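Search this site Go
Opinion > Machines > Rules
January | By Ionuț Marinescu

The Otum handling code runs to 80 pages. Forty of them cover stopping distances, and I have no quarrel with those. Coffee gets one line: "beverages, see general."
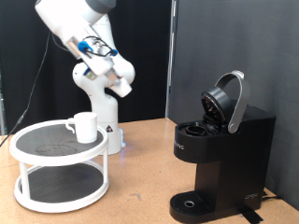
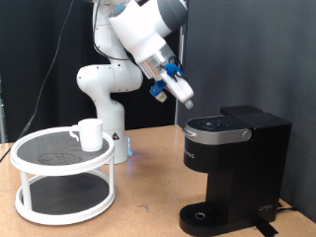
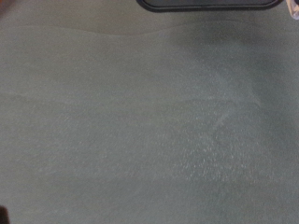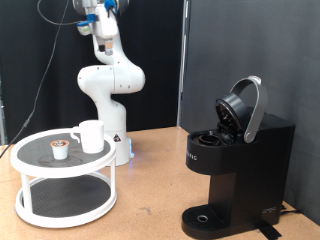 Arm, mug and pod brewer; the third picture is a close view of gray-green fabric.

My rule would fit on a mug. Write down where the cup starts, whether the lid is up, and who may call it done. Adska charges 3,000 for a course that says less, and lunch is extra.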